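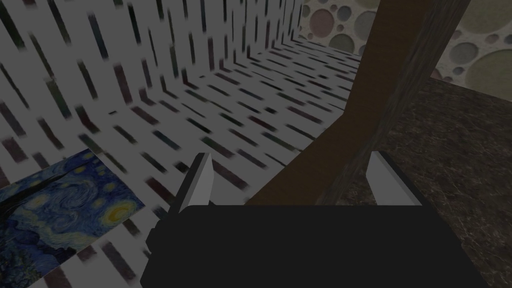

felus
Anyone else watch the programme about the Lerketby whale last night? They reckon the bones were under the mud for 400 years and it took two winters to get them out. I was glued to it!

gromidska
Watched it, enjoyed it, but 400 is pushing it. My old museum guide says 700 and the carbon dates back that up.

felus
That guide is ancient though, they've redone the dates. And the jaw alone weighed 500 kilos (I had to rewind to check).
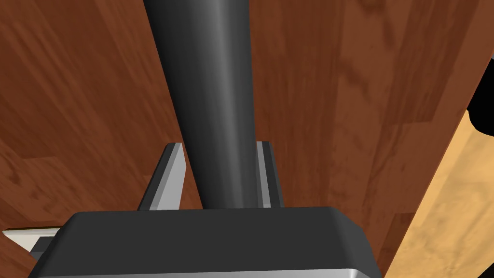
Mind you, the bit with the tide coming in was a bit overdone, all that drumming.

takács
Gromidska is right, the 400 is for the harbour wall. Is it on again? I missed the start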